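Categoría: Actas y acuerdos | Juego y apuestas deportivas

Asociación de Operadores de Apuestas Vuvanel
Acta de la reunión ordinaria de junio 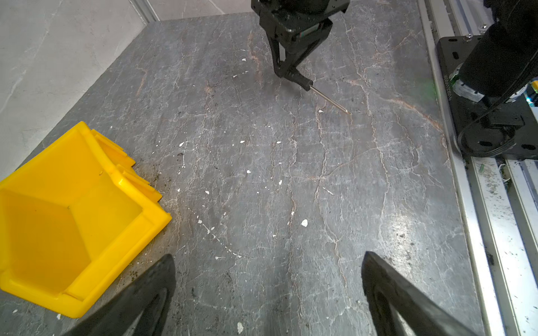 1. Apertura y quórum

Se abre la sesión a las 17:30 horas, con representación de Perent, Nisbet y Rastgate. Comprobado el quórum, se aprueba sin enmiendas el acta anterior.

2. Límites en apuestas especiales

La secretaría da lectura a la propuesta de fijar un importe máximo de 30 euros por boleto en los mercados de entretenimiento (premios de cine, concursos televisivos y festivales de la canción). Nisbet solicita que el límite se aplique por usuario y evento. Sometida a votación la redacción original, queda aprobada con el voto en contra de Nisbet, que pide constancia expresa.

3. Reclamaciones

Se informa de la entrada de 57 reclamaciones en el trimestre, de las cuales unas 11 se refieren a apuestas anuladas por aplazamiento del encuentro. Rastgate expone que sus condiciones generales no precisan el plazo de validez de dichas apuestas. Se acuerda que los operadores remitan a la secretaría el texto vigente de esa cláusula antes de la próxima reunión.

4. Publicación de cuotas

Perent presenta un borrador sobre el cierre de mercados seis minutos antes del inicio de las retransmisiones en diferido. Tras el debate, el punto queda sobre la mesa a la espera de informe jurídico.

5. Ruegos y preguntas

Nisbet pregunta por el estado de la cuota extraordinaria. La secretaría responderá por escrito.

Se levanta la sesión a las 19:10 horas.

Compartido 6 veces | 0 comentarios

© Vuvanel | Contacto | Aviso legal | Volver arriba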